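We use cookies to make this site work properly. Accept all / Manage preferences

Playing the same piece for a whole winter

Reading time: 3 minutes

I've been learning the piano since August, and by learning I mean I have been playing one waltz, very badly, every evening after the washing-up. It's only two pages long. I picked it because the first line looked easy and because Karthikeyan Varghese, who teaches me in his front room on Ellis Road, said he didn't mind what I played so long as I'd still like it at Christmas. (I did still like it at Christmas! My family, less so.)

I'd had this idea that grown-ups learn faster because we know how to study. I bought a notebook. I wrote out a plan with scales on it. By the second week the plan was under a plant pot and I was just thumping through the waltz from the top, going wrong in bar 7, saying a rude word, and starting again from the top. Which meant I got very good at bars one to six and stayed hopeless at everything after.

Karthikeyan spotted this in one lesson. He let me get as far as the mistake, put his hand flat over the first line and said, "Right, we're not playing that bit any more." For a fortnight! I was only allowed to start in the middle, or at the last bar and work backwards, and it was horrible, like being asked to say your own phone number from the wrong end. I went home and sulked and played the first line anyway with the soft pedal down.
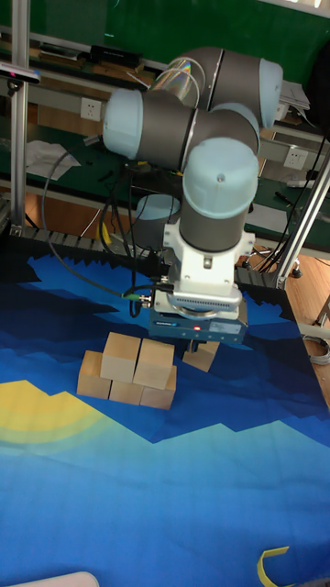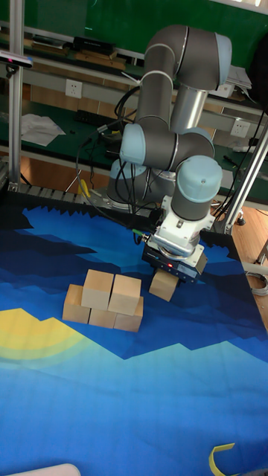
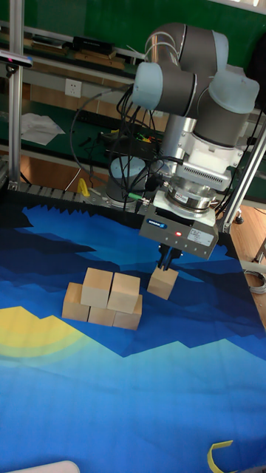

My left hand was the next problem, and it's still the problem now. It wants to do whatever the right hand is doing, half a beat late, and the jump down to the low note in bar 3 was a lottery for weeks. What helped was slowing it to a crawl, the way that robot arm is holding one small block just over the mat beside a stack of others – one thing, held, not let go of. So I'd hover over the low note and look at it, then play it, then go back up for the chord. I felt ridiculous. My tea went cold on the windowsill most nights. But after a week or so my hand started going down there without me looking, and I rang my sister to tell her, and she said "that's nice" in the voice she uses for the dog.

The piano itself is a second-hand Cenitz upright that came with a stool that's too low, so I sit on a cookery book. Two of the top keys stick when the heating's on. I did think about getting a digital one with headphones, for the neighbours' sake, and went as far as trying one in the shop at Wilteo, but the keys felt like a calculator and I came home again. The man next door says he quite likes hearing it through the wall. He did ask if I knew any others.

I do have a second piece now, a slow one in a minor key, and I'm already doing the thing where I play the opening far too often. I've stuck a bit of card over the first line. It falls off every time I get to the loud part.

If anyone has a good way of practising trills with a weak fourth finger, please leave it in the comments. I've tried drumming on the table at work and have been asked to stop.

Last updated: 4/2/23

Enjoyed this? Sign up to the newsletter and get new posts by email. Unsubscribe whenever you like.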